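Brindside is hiring part-time demonstrators for its manipulation lab at Sturngate. Two positions are open, starting in May. No robotics background is needed.

## What the job is

Demonstrators perform short everyday tasks while holding a gripper by hand. The gripper has two fingers that open and close with a trigger, and a camera looks out over them. The recordings are used to train the arms in the next room. You will fold cloths, sort cutlery, stack cups, close lids and put things back where they came from, many times over.

One shift a week is remote control instead. You sit at a desk with a pair of handles and drive an arm on the other side of a window. Most people find this slower and more tiring at first. We train you on it separately, after you are comfortable with the handheld tool.

## Hours and pay

- Shifts are five hours with a paid 30-minute break.
- You can work two to four shifts a week. Wednesday is required for everyone, as that is when new tasks are handed out.
- The first shift starts at 11 a.m.
- Training is paid at the full rate. The rate is listed on the application form and is the same for both positions.
- Contracts run for six months and can be renewed.

## What you will do on a shift

- Set up the table from a printed task card.
- Record demonstrations at a steady pace, with the fingers in view of the camera throughout.
- Mark each recording as good, failed or unsure. Failed ones are kept, so there is no penalty for dropping something.
- Write a line or two when a task card is unclear or an object will not work with the gripper.
- Wipe down the fingers and the tabletop before you leave.

## Who we are looking for

You should be able to stand for most of a shift and hold a light tool in one hand. Left-handed applicants are welcome — we have tools set up for both hands. Glasses are fine. You need to be patient with repetition and willing to do a task the way the card says, even when you know a faster way. Past demonstrators have come from kitchens, tailoring, warehouse work and nursing.

You must be at least 18 and allowed to work in the United States.

## How to apply

Fill in the form at the Sturngate front desk or ask for it by phone. Please list the days you can work and any trouble you have with your wrists or shoulders. Niloufar Najafi handles applications and will call to set up a visit. Liam Ó Briain runs the training and can answer questions about the work itself. If you are coming by bus, get off at Song Street and use the side entrance.

## The trial

Applicants are asked in for a paid trial of one hour, run by Shahla Hassanpour. She will show you the trigger, let you practice, and then ask for a few demonstrations of a simple pick and place. Speed is not scored. She looks at how you start and finish, and each demonstration begins the same way: fingers wide apart with nothing between them, low over the pale wood, so that the open gap shows only the grain of the table. From there you wait for the tone, reach for the object and carry on.
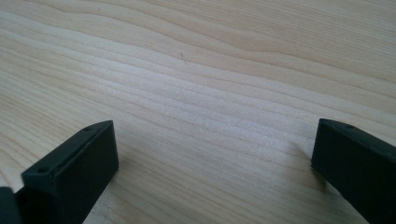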